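This folder contains the tabletop part of **Hostis**, a set of demonstrations in which a person moves a robot arm and hand by remote control, and every movement is recorded. It was collected in the Purbridge room by Indrek Dambrauskienė and Deividas Kļaviņa. Please read this card before you train on the data.

## What is inside

- 77 episodes, one task for each episode
- head camera video at 20 frames per second
- joint positions of the arm and the hand
- the commands which the operator sent, before smoothing
- one line of text with the instruction, in English

The objects are small things which fit in one hand. The set on the table changes between episodes, and so does the place of each thing. 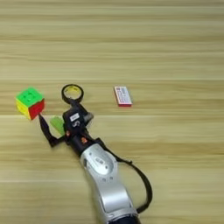

*Finger close to the puzzle cube, with the small red and white box on the other side of the hand.*

## How the operator works

The operator wears the Lepik glove on the right hand and looks at the head camera on a screen. The glove gives the finger angles, and a tracker on the wrist gives the position of the arm. There is a foot pedal. When the pedal is up, the arm does not follow, so the operator can rest or change the posture.

A new operator needs some practice before the recordings are useful. Our rules for a session are these:

1. Read the instruction aloud and only then press the pedal.
2. Bring the hand down slowly between the objects. The tape roll is low and easy to push by accident with a finger - if it moves, continue the episode and write `contact` in the notes. 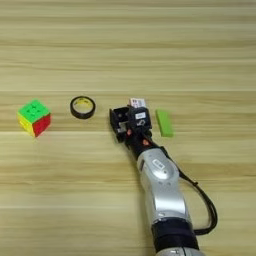

3. Close the fingers in one movement if it is possible. Many small corrections make the demonstration difficult to learn from.
4. Release the pedal before you take off the glove.

## Grasp labels

Every grasp has a start time, written by hand after the session. We put the start at the first frame where a finger touches the object, as well as we can judge it from the video. With the puzzle cube this is not easy, because the hand often covers the side where the contact is made. Two people labeled these episodes separately, and when they did not agree we kept the earlier time.

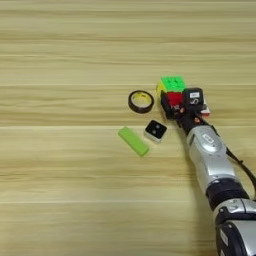
*Fingers at the front corner of the puzzle cube. Tape roll, green block and small black and white cube to the left.*

The file `grasps.csv` has the columns `episode`, `object`, `t_start`, `t_end` and `labeler`. Times are in milliseconds, so 1000 means one second from the beginning of the episode. An empty `t_end` means that the object was still in the hand when the recording stopped.

## Known problems

- In 19 episodes the glove lost its connection for a short time. These are marked `gap` and the commands are not interpolated.
- The Tuesday session has a small delay between video and joint data. The correction is in `offsets.json`, but you must apply it yourself.
- All the episodes come from one table with a light wood surface. We did not test on other backgrounds.
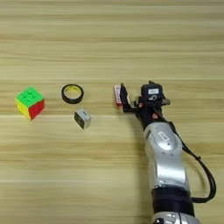
Object names in the instructions are not fully consistent, and we ask you to use the field `object_id` for any comparison. The two operators did not agree on names before the first session, and the old text was kept as it was spoken. For example, the red and white item between the fingers is called "box", "packet" and "small carton" in different episodes, but its identifier is always `obj_rw`. The tape roll is also "tape" and "black ring". Spelling mistakes were corrected, nothing else.

## Loading

The reader from the Illosia tools works without changes:

```
illosia-read hostis/tabletop --episode 20 --with-commands
```

Without the last option you get only video and joint positions. If you find a wrong label, please open an issue with the episode number and the time - Deividas checks them.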